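Stasard Refurbished Desktops: Parts and Servicing FAQ

Last revised in August. Applies to tower cases bought from Stasard or sent in under the Liria upgrade plan.

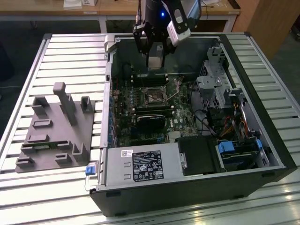 Most questions we get concern memory, drives and power supplies, in that order. The answers assume that you have a cross-head screwdriver, a clear bench and the order number from your invoice.

How do I open the case?
Shut down, switch off at the wall and unplug every cable, including the network lead. Hold the power button in for a few seconds. Lay the tower on its side with the removable panel facing up. Some panels have a latch, others have two screws at the back edge. Slide or lift according to type. If the panel sticks, check for a padlock loop at the rear before using force.

Do I need an anti-static strap?
We recommend one. If you don't have one, touch bare metal on the chassis before handling any board or memory module, and again whenever you come back to the bench. Do not work on carpet.

What do the blue parts inside mean?
On many office towers, blue marks a touch point: a tab or handle intended to be moved by hand during servicing. You will usually find it on drive carriers, and on some models on the power supply too. Parts without a coloured tab may still come out, but check the service manual for your model first.

How do I add memory?
Open the clips on the slot, line up the notch and press down evenly until the clips close. Fit modules in matched pairs where the board supports it. The order in which the slots must be filled varies by model and is normally printed inside the side panel. Mixed speeds will run at the slowest module's speed.

The machine beeps and will not start after a memory upgrade. What now?
Disconnect the power, remove the new modules and start with the old ones only. If it starts, refit the new modules one at a time. A module that is not fully seated is the usual cause.

How do I remove a hard drive?
Unplug the data and power connectors at the drive end, pulling on the plug and never on the cable. Squeeze the two tabs on the carrier towards each other and lift or slide it out. Keep the carrier. Replacement drives are supplied bare.

Can I change the processor myself?
Yes, but it is not covered if the socket is damaged. Release the retention lever fully before lifting the bracket, and lift the processor straight up. Clean off the old thermal paste and apply new. Check that your BIOS version supports the new part before ordering, as we cannot take back opened processors.

Do I have to refit the plastic air shroud?
Yes. It directs air over the hot components. With the shroud left out, fans may run at full speed and the machine may throttle or shut down under load.

Can I use any power supply?
No. Several makers use their own connectors and mounting shapes. Read the full part number from the label on your present unit and quote it when ordering. Wattage alone is not enough to identify a match. Do not open the power supply itself under any circumstances.

Where should the cables go?
Clear of every fan, and low enough for the panel to close without pressing on them. Photograph the layout before you unplug anything.

What does a bench upgrade cost?
The standard service is €189 plus parts. It covers fitting, a BIOS update, dust removal and a memory test. Collection by Dijkstra is charged separately.

How long does it take?
Allow 14 working days from arrival. Orders that include an Ovent replacement fan kit may take longer, depending on stock.

What is the warranty on fitted parts?
18 months on parts we supply and fit. Parts you send in with the machine are fitted without warranty.

Will my data be kept?
We do not wipe drives unless asked, but we do not guarantee their contents either. Back up before sending. Drives left with us for disposal are erased and then shredded.

Who do I contact about a part not listed here?
Write to the parts desk, for the attention of Anouk Jansen, with the model name and part number. The desk is open until 16:30.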